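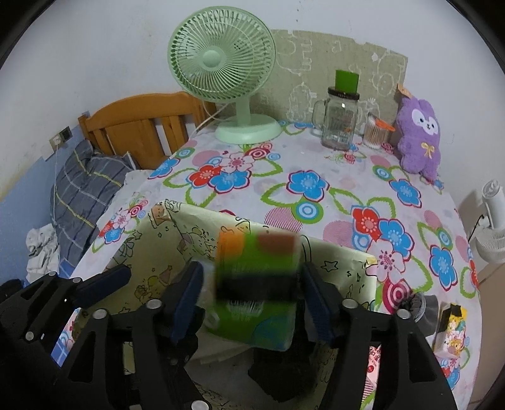

September 11, 2022
By Luana Sales

Search recipes, reviews and more... Go

Filed under: Kitchen Kit, Small Appliances

I held out against buying a slow cooker for years. My mum had one in the loft with a cracked lid, and everything that came out of it tasted of warm carrot. Then in January our oven died, the repair man couldn't come for 12 days, and I caved and ordered the Kardale.

It's a big lump of a thing! The pot alone weighs more than my cat, and I had to move the bread bin to fit it under the cupboard. But the first beef stew (shin, two onions, a tin of stout, left on low all day) was so good that I rang my friend Amparo Cuesta to tell her about it, and she went and bought the smaller Pimentel, mostly because it comes in yellow.

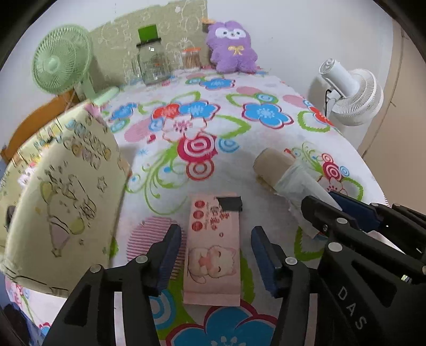 So we've been comparing notes ever since. Hers heats up faster and the lid clips down, handy if you're carrying chilli to somebody's house. Mine has a timer that drops to warm after the cooking's done, and I wouldn't give that up now. We both hate the handles. They get properly hot and I've gone through one oven glove already.

Beans are where I've had the most trouble. Boil kidney beans hard on the hob first, for at least ten minutes, and don't skip it. Rice I've given up on completely – mine came out like wallpaper paste, and Amparo's was worse.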